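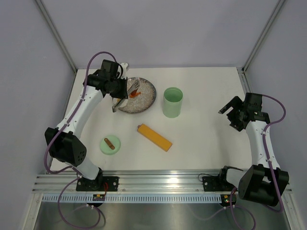 Chapter 6
Two Arms on One Table

By now you have a single arm that moves where you send it, most of the time. The natural next thought is to buy or build a second. Before you do, read this chapter to the end, and then spend an evening trying to talk yourself out of it.

The case for two arms is usually made with a list of chores: clearing a plate, wiping a table, putting a lid on a pot. People do these jobs with both hands, so the argument runs that a machine should too. I think the argument is weaker than it looks. Watch yourself at the sink and you will find that one hand does most of the skilled work while the other holds something still. A rubber mat or a clamp also holds things still, costs very little and never needs calibrating.

There are jobs where the second arm earns its place, and we shall build for those. But the reader should know what is being bought. A second arm more than doubles the wiring, because the two sets of cables must be kept clear of each other as well as of the work. It brings the chance of a collision between two things you own. And it makes every fault harder to trace, as you can no longer be sure which side it started on.

What this chapter covers

6.1 Mounting both arms on a shared rail
6.2 Routing cables along a moving link
6.3 Walls, lighting and why plain surfaces help
6.4 Choosing objects for a first test
6.5 Keeping an honest log

The Vinstead bench

Most of the measurements in Part Two come from a bench in a shared workshop in Vinstead, put together by Bożena Sowa and Kyung-tae Jang over one winter and still being altered in April. Both arms are bolted through black plates to one long grooved aluminium rail at the near edge of a white table, with a slotted cable tray below. The builders call the left arm Narine and the right one Tovar. I mention the names only because they appear in the logs.

The rail was the subject of a long disagreement. Jang wanted each arm on its own stand so that either could be taken away for repair. Sowa wanted them fixed to the same piece of metal, so that the distance between the bases would be one number, measured once. She got her way, and I believe she was right, though her first estimate of the time saved was far too generous. Each arm still had to be lined up with the table separately, and the table had a slight bow in it.

Purple cable runs along the outside of both arms. On the left it rises in a wide arc over the wrist, held to the white link by small white clips. Look hard at any arc of that sort on your own build. Too little slack and the cable pulls at its connector when the wrist turns; too much and it finds something to catch on. Section 6.2 gives a way of setting the length that doesn't depend on luck, but it does depend on moving every joint slowly to its limit by hand, with the power off. Readers skip this step. Please don't.

What counts as a result

Beginners' tests tend to be chosen to flatter the machine. A foam block is light, doesn't roll and forgives a clumsy grip, so lifting one tells you little. Something flat lying across a plate is a harder proposition, since the fingers must get under or around it without tipping the rim. A plate covered in small white grains is harder still, and gives you a fair measure of spillage afterwards if you are willing to sweep up and weigh it.

The Vinstead log for the plate-clearing task holds 428 attempts. Ilse Seidel, who went through it for this book, found that almost 200 had been marked as successes. She then set aside those in which a person had nudged the plate between moves, and the figure fell sharply. No one had cheated. The log sheet had no column for help given, so help was not recorded. Yours should have one from the first day.

She also asked a question that I would like you to ask of every attempt: what did the other arm do? In a good many of the entries, it had been raised at the side and left there throughout. Those were one-armed attempts on a two-armed bench, and they should be written down as such.

Before you start

You will need the finished arm from Chapter 4, the power supply from Chapter 5 and a table that does not rock. Set aside two evenings for the rail alone. If your second arm has not arrived, work through 6.1 and 6.3 anyway and leave its place on the rail free.

Exercise 6.1 Write down three tasks you want two arms for. Try each with one arm and a clamp, ten times, and keep the log sheets. Bring them to Section 6.5.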